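Skeltwood Guest House
Bedroom safety checklist, with comments
Completed May 1, 2021

Smoke alarm, hallway: OK. Loud as anything! Tested twice.
Smoke alarm, bedroom: OK. New battery in, date written on the cover.
Carbon monoxide alarm: OK.
Window lock and opening limiter: OK. So much smoother after the new hinges went on.
Outlets: OK, no cracks or heat marks. Cover plate by the door is loose, tighten it.
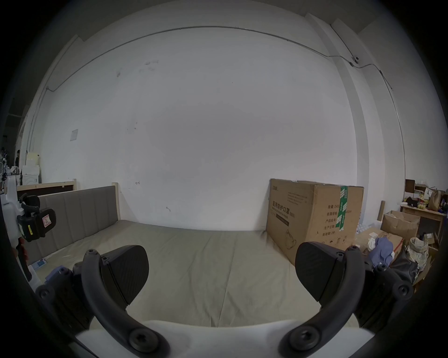

Heater: Gellberg wall unit, clear on all sides. Thermostat clicks off properly (love this little heater, it never lets us down).
Curtain cords: FIX. One cleat missing. Order two so we have a spare.
Mattress label: present, stock no. 406.
Bed slats and legs: OK, all bolts snug. No wobble at all, which is a big step up from last June!

Bedding and walls: OK. Sheet to be smoothed before check-in, small marks on the wall to be touched up. 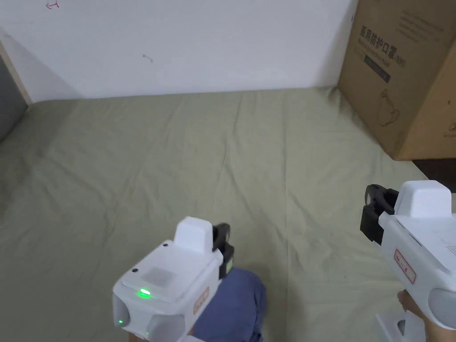
Green sheet against the white wall, cardboard box at the corner.

Floor and walkways: OK. Rug has its non-slip pad now, and it grips beautifully.
Door and exit route: OK. Opens fully, key turns from the inside without sticking. Exit map is the old Jambridge one, so print the new version.
Fire extinguisher, landing: OK, tag 621, gauge in the green.
Night light: OK. Lovely soft glow and enough to find the door by.
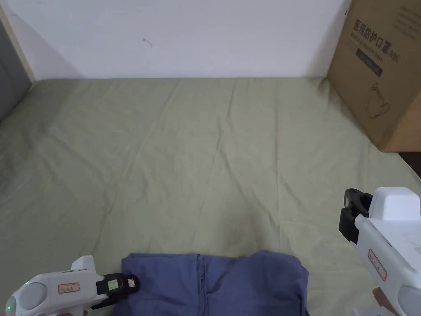 How often should the bedroom alarms be tested?
Once a month, plus after any battery change, and write the result on this sheet.

Still to do: cord cleats, cover plate, exit map, wall paint. Great result for a first full inspection!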